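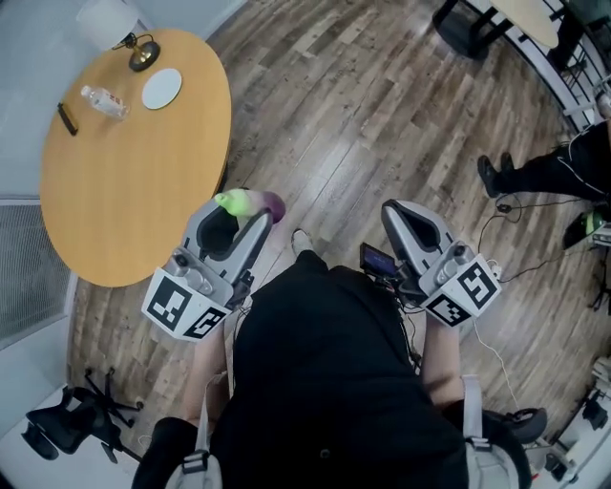
Eggplant secured. Left hand is carrying the team as usual.

Trurkside Forums > Shop Talk > Automation > Can a machine pick up after my kids yet?

cuervo_bench
Original poster
December 9, 2021

Settle something for me. My brother-in-law says that within 24 months he'll own a machine that clears the playroom floor while he sleeps. I say he'll own a machine that sits in the playroom and becomes one more thing to clear. I spent a chunk of November with a pair of these grippers, one per hand, doing toy pickup the way the machine is supposed to do it: two jaws, no fingertips, no cheating. The toy eggplant is a decent stand-in for the average floor item. Smooth, fat at one end, no flat side to speak of.

My opinion of my brother-in-law's timeline has not improved. My opinion of thumbs has gone way up.

pornix
Depends what you call "clears." A snow shovel clears a playroom.

Orlando Arango
I'd push back on the gloom. We put an arm on a bin station at work two years ago and it moves the same bracket from the same tray all shift. Never complains, never asks about parking. If a jaw like that can hold a toy eggplant, it can hold most of what's on a kid's floor. Holding is the solved part.

cuervo_bench
Same bracket, same tray. My floor has not had the same thing in the same place since the first kid learned to crawl.

Orlando Arango
Then buy the kids a tray.

gasket_mom
I run a small laundry and get a sales pitch for a folding machine every year. Every year it folds the salesman's towel beautifully. I hand it one of my fitted sheets and we all stand there looking at each other. I did buy the cheap one, the Elik, for hand towels. It does 24 in the time it takes me to do 30, and I have to feed it. So I have purchased a coworker who is slower than me and can't reach the counter.

pornix
But does it call in sick?

gasket_mom
Twice in November.

tumbledry506
Question for cuervo. When you're holding those things, what goes wrong first? I assumed weight, but an eggplant toy can't weigh anything.

cuervo_bench
Weight is nothing. Angle is the killer. You come down on a round thing slightly off center and it squirts out sideways and goes under the couch, and now your chore is a different chore. With my own hand I'd feel it start to go and curl a finger around it without thinking. With the jaw I find out when I hear it land. Also anything flat. Try getting a playing card off a plank floor with two gripper fingers. I'll wait.

Orlando Arango
Suction.

cuervo_bench
Fine, now it does cards. Do the eggplant.

Orlando Arango
Two tools. One on each arm.

cuervo_bench
And a sock?

Orlando Arango
I'm at work, I'll get back to you on the sock.

tumbledry506
I'm mostly with Orlando here, for what it's worth. People said the vacuum pucks were useless and now my mother has 2 of them. They're not smart. She just stopped leaving cords out. The house met the machine halfway.

pornix
My house would have to meet it a good bit further than halfway. There's a drum kit in the hall.

gasket_mom
That's the part the sales guy leaves off, though. I rearranged my whole back room for the Elik. If I'd put that afternoon into folding I'd still be ahead.

Orlando Arango
Back on the sock. Asked the guy who programs our arm. He said a sock is "a research topic" and then he went to lunch. I still say the hard toys get done in a couple of years. Blocks, cars, plastic produce. Laundry I'll give you.

cuervo_bench
I'll take that bet for a case of whatever you drink. Terms: my playroom, as found, kids home. It gets nearly everything off the floor and into the right bin, and "right bin" is decided by a five-year-old.

Orlando Arango
I withdraw from the five-year-old clause.

pornix
Wise. Mine keeps vegetables in the shoe rack.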